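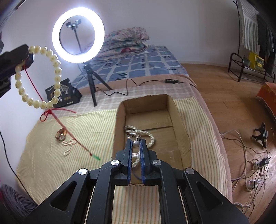
Critics of the Kemasden method have long complained that it produces a very handsome surface and a very long invoice, and one early review called it "sanding with a philosophy." The description has stuck, to the quiet annoyance of the people who sell it.

The Kemasden method is a finishing technique for limestone and soft marble, in which a sawn slab is brushed, rested and brushed again until the harder veins stand slightly above the rest. It takes its name from the Kemasden quarry, where the stone was too uneven to polish well and had to be sold somehow.

Development

The workshop Rondutel took up the finish for stair treads, then for washbasins, where the raised veins proved excellent at holding soap. A basin line of 19 models was cut to 2 the following January. Wall panels did better, as few people wash in them.

The best-known installation is the lobby of the Lykkegaard building, clad in 54 panels. The drawings show 53. Both figures appear in print, and the architects have declined to choose between them.

Reception

At the Festbridge stone fair the finish won a prize for innovation, although masons pointed out that weather had been doing the same thing for free. Cleaning firms have been less divided in their views.

See also
Bush hammering
Honed finish
Flamed granite
Dry stone cladding

Last updated: July 2022

Contact | Copyright | Back to top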